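**Speaker notes -- storage standards for the play and waiting areas**
Eslow Family Center, staff briefing, December 5, 2025
Speaker: Teresa Stępień

**Opening**

Good morning. Thank the Anstead team for the use of the hall. Remind staff that the new storage standard applies to both sites from the end of December, and that the sign-off sheet is at the back.

**Background**

The center holds 4,000 donated items, of which 102 were withdrawn at the last review. Most of those withdrawn were in good condition when they were received. The review found that they had been stored under heavier items or pushed to the back of a shelf and forgotten.

Pause for questions on the review. Questions about individual donations go to the Biwott office.

**What the standard asks**

- Boxed items stand upright, with the printed side facing out.
- Soft toys are kept on a tier of their own. They are not used to fill gaps between boxes.
- Hats and dress-up pieces go on hooks or in a lidded bin.
- The top shelf may be used for light boxes only.
- Nothing hangs over the front edge of a shelf.

Staff have asked whether the last point applies to long soft toys. It does. Fold them once or lay them along the shelf.

**Open wire shelving**

The center has chosen to keep its wire units. They are easy to wipe down and families can see what is on offer. Small pieces can slip through the wires, however, and soft toys tend to catch. Clunik liners have been ordered for the lower tiers -- please do not cut cardboard to fit in the meantime.

Speak slowly here. This unit holds plush toys and boxes together on the same tiers, with a large box leaning at an angle and a blue hat hanging lower down. Ask the room which items they would move first, and allow two or three answers.
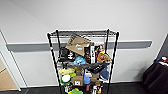

Each room lead has 40 minutes set aside for the first re-sort. Two people should work on a unit together, one clearing and one wiping. Items with no label go into the gray crate by the office door and are logged the same day.

**Closing items**

- Sign-off sheets returned by the end of the session.
- Spare hooks are available from the Anstead storeroom on request.
- Next review date to be confirmed by e-mail.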